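Dovham Paper and Binding Workshop
Workbook, June. Entry 114
Entered by: Lacey Crabtree
Copied to: Tshepo Visser

Purpose of the session

To examine the small items received with the Motaung deposit before they are listed, and to decide which should go to the bench, which may be boxed as they stand, and which should be returned to the depositor. The work was carried out at the light wooden table with the curved edge. Start 9.40 a.m.

Printed papers

The printed document with the yellow band across its head was taken first. It is modern office printing on white paper and has no place in the deposit proper, but it came in with the other material and must be accounted for in the list. The text runs in short blocks. I have entered it as "accompanying paper, modern" and given no title until Mr Visser has compared it with the correspondence from Motaung.

The pages are to be kept together and in their present order. No staples or clips are to be added.
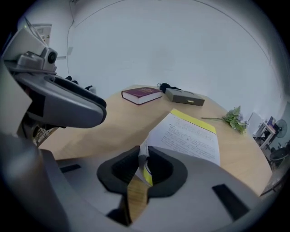
The accompanying paper will go into a plain folder at the back of the deposit. Under the Hatilitz scheme it would be given a number of its own, but we agreed in the spring that modern enclosures should share the number of the item they came with, and I have followed that here. It is entered under 230.

Closed volume, dark red cloth or similar

Hardcover, burgundy to maroon according to the light. Gold ornamental crest on the cover with a small gold title block. The gold lettering is faint when viewed from a distance and I should like it read again under the bench lamp before the title is written into the list. The covering material has not been identified. I have written "dark red, hardcover" and left the rest of the line blank. Mr Visser may wish to complete it.

Dimensions to be taken with the steel rule, height before width, as in all entries since the list was revised. Earlier entries give width first in places and these have still to be corrected.

Open volume

Small print on white pages, with a small heading at the upper left of the opening examined. There are faint marks and dots across the right-hand page. I am not prepared to call these foxing without a glass. They may be offset from the facing page, or specks in the paper itself. The entry reads "faint marks, right-hand page, nature not determined".

No cleaning is to be attempted at this stage. The Grikel sponge is in any case not to be used on printed pages until the trial on waste sheets has been written up.

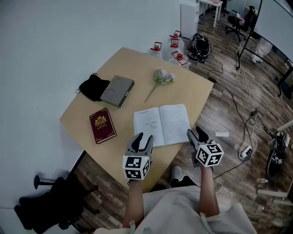

Other items

Flat grey box, lidded, with a faint circular imprint on the lid. The imprint is to be noted but not treated. Black fabric pouch with a thin drawstring. Artificial flower stem, pink and lavender blossoms with green leaves. The stem is long for our standard boxes, and bending it to fit is not acceptable. A box from the textile shelf should be tried.

Actions

L.C. to read the gold title under the lamp and measure both volumes.
T.V. to write to Motaung about the yellow-banded paper and ask whether it is wanted back.
L.C. to draw 3 folders from stock and enter them in the stores book.

Closed 11.15 a.m. Both volumes to be shelved flat overnight.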